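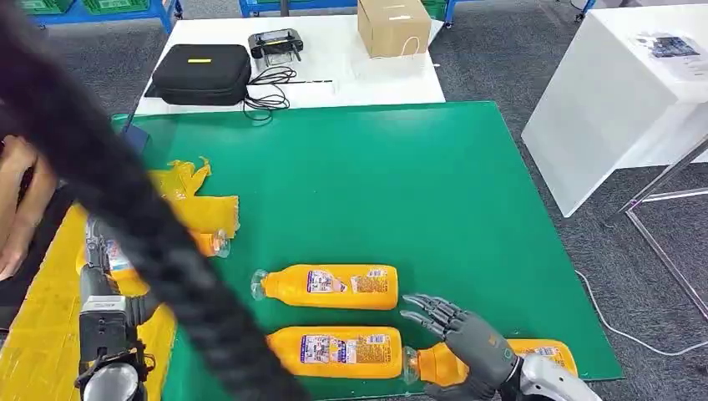
Right hand among the bottles on the green mat, head camera

Flumix Community > Home and Shared Workshop Builds > Hands and Grippers

Hand picks up standing bottles fine, chases lying-down ones round the table

Posted by Aicha Tawfik, 23rd June

I'm part of a group building a two-armed robot at the Fesov workshop. The arms are largely our own work, for which we can only apologise to the arms. The hands are a bought pair from Hinon and run on Wike, which we installed in January and have been updating reluctantly ever since.

The job is simple enough to be humiliating. Plastic drinks bottles on a mat, pick one up, put it in a crate. Stand a bottle upright and the right hand gets it nearly every time. Lay it on its side and the success rate falls off a cliff. The fingers come over the top, the thumb goes down towards the neck, and the moment anything touches plastic the bottle rolls off. The hand then closes very firmly on nothing and reports a good grasp. I have worked with people like that.

When there are several lying together it gets worse, as it nudges the neighbour on the way in and then both of them are on the move. An already squashed container it picks up with no fuss at all, so for now our best results are with rubbish.

Things I've tried:

Slowing the approach. The bottle rolls away more slowly.

More closing force. Set to 65 in the Wike panel (it comes set to 40). The bottle leaves faster.

Going for the neck instead of the body. Works if the cap end is pointing the right way. Bottles have no opinion on which way they point.

Rotating the wrist to line up with the bottle. The angle it reads off the head camera is all right for a bottle in the middle of the mat and rubbish over on the left, where we've got a thick cable run crossing the view. I've had it tell me 315 degrees and mean 45.

I also thought I'd be clever and use the wrist camera for the last bit of the reach, so it could correct itself as it got near. What I get is a great deal of orange. The label smears to the point where you can't read a word of it, and the tracker gives up and goes home. Is that a setting, or is it a stupid idea?

Budget is whatever's in the biscuit tin. I'd rather not glue anything to the fingers if there's another way.
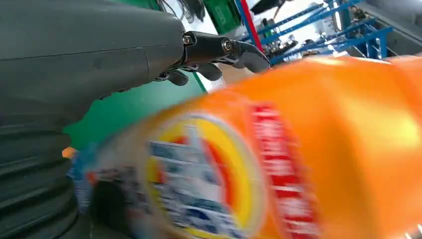 Khadija Kabbaj

It's mostly your order of closing. By default Wike shuts the fingers and thumb together, but the fingers have further to travel, so the thumb gets there first and shoves. On an upright bottle you get away with it because the base drags a bit. On its side, you've built a very expensive machine for rolling bottles.

Go into the grasp file, find the delay for the thumb and make it late. Let the fingers come down on the far side of the bottle and stop there, like a wall. Then bring the thumb in. The bottle can roll as much as it likes, but it can only roll into your fingers. Put the force back down while you're in there, you want it lower for this.

Also aim past the middle. We come in with the palm shifted towards the far side, and it looks wrong every single time until it closes.

On angles: a bottle at 315 and a bottle at 135 are the same line with the cap at opposite ends. If you only care about the line, fold everything into half a turn before you send it to the wrist. If you care about the cap, you need something that can find the cap, and a clear cap is a horrible thing to find. I gave up and grab the body.

Move the cable. I know. Move it anyway.

pegboard_dave

Have you tried a rougher mat? I use a bit of that rubbery drawer liner. Solved all my rolling problems, though mine was screwdrivers.

Aicha Tawfik

Dave, we did try something like that and the bottles stayed put beautifully, but the fingertips caught in it and the robot picked up the mat. Briefly very proud of itself. Khadija, trying the late thumb tonight.

mrs_solder

Nobody has touched the camera bit so I will. Fix the exposure. If it's on auto then it's choosing a long one as soon as the hand shades the bottle, and anything that moves goes to soup. Set it short, turn the gain up, accept the grain. A cheap desk lamp helps more than it should.

Even so I wouldn't steer by it the whole way in. Stop the arm short, let it settle, take one look, work out the correction, then do the last bit blind. Ours waits 2 seconds before it looks, purely because the arm wobbles. People watching think it's having doubts.

And check your camera can still focus at that distance. Plenty of the little fixed ones can't, and no amount of lamp will mend that.

Aicha Tawfik

Late thumb is in. Got 6 lying-down bottles in a row before it knocked one off the table, which is a record by 5. Force is back at 40. Exposure was on auto, of course it was. The cable is still where it was, pending an argument about whose turn it is to undo the braiding.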